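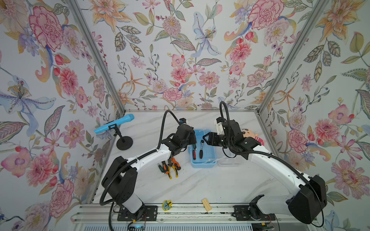 One reader of the first release wrote that the return dates made no sense to her: a tile cutter went out in March and came back before it was lent. She was right, and the two date columns have been swapped back in this version. If you built anything on the old file, please pull the new one.

Gosside Tool Loans, version 2
Last updated Jan 22, 2017

What is in it
Loan records from the tool library in Gosside, where residents borrow tools for repairs and decorating at home. The main file, loans.csv, has 747 rows. Each row is one item going out and coming back. A borrower who takes a ladder and a sander on the same visit gets a row for each.

Columns
loan_id – starts at 1,000, no gaps
item – short name, lower case
category – hand, power, decorating, garden, access
date_out
date_back – blank if the item was never returned
branch – main or mathew
job – what the borrower said it was for, free text
condition – ok, worn, damaged, missing part

The job column is kept as typed, up to 200 characters. Spelling has not been fixed. "Dry wall" and "drywall" both turn up, and so does "dw".

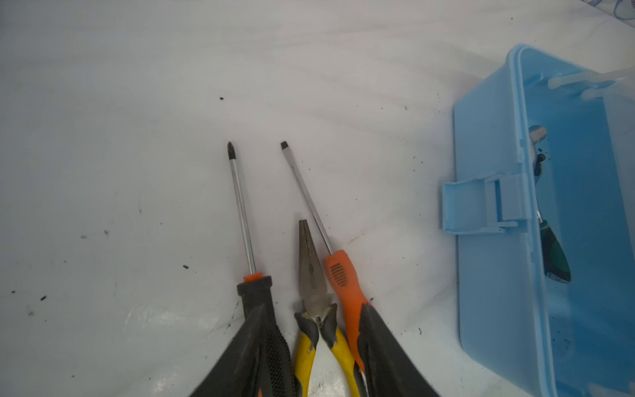

Category "hand": Phillips screwdriver and needle-nose pliers.

Hand tools are the messiest category. For a long time the desk wrote "screwdriver" and left it at that, so the type and size are missing from most early rows. Pliers are a little better. Sets were sometimes logged as a single item and sometimes split up, depending on the desk that day. Don't use this file to work out how many tools the library owns. There is an inventory, but it isn't part of this release.

Where it came from
The paper cards were typed into Driltimon, the loan software the library uses now, and exported from there. The export writes dates day first. They were changed to year-month-day with the script in tools/fix_dates. Anything the script couldn't read was checked against the card by hand.

Cards from the Mathew branch were stored in a damp cupboard and a few could not be read. Those loans are left out. 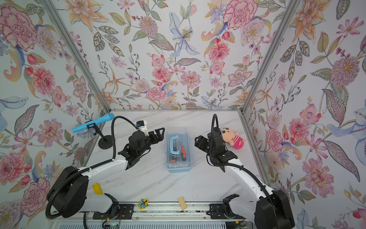

Floral wallpaper with carnations, lilies and lavender sprigs.

Decorating loans
Pasting tables, seam rollers, steamers, long scissors. Steamers were moved here from "power" in this version, after several people searched for them in the wrong place. Wallpaper stripping and wallpaper hanging are both common in the job column, and the same borrower may show up for each. You can't link the two, as borrower numbers were removed before export.

Known problems
The condition column was filled in by whoever took the item back. One desk's "worn" is another desk's "ok".
Ladders are under "access" except for step stools, which went to "decorating".
Items bought from Konance have a K at the end of the name. It means nothing else and can be stripped.
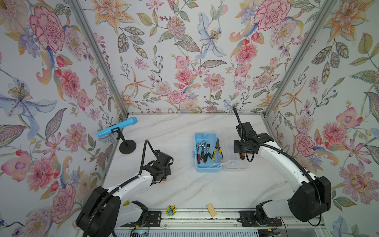
The same floral pattern on three walls.

Privacy
Names, addresses and phone numbers are not included. Street names have been cut from the job column. If you find one we missed, open an issue with the loan_id only – don't paste the text.

License
Free to use and share with credit to Gosside Tool Loans. Corrections are welcome as pull requests against loans.csv, one fix per request.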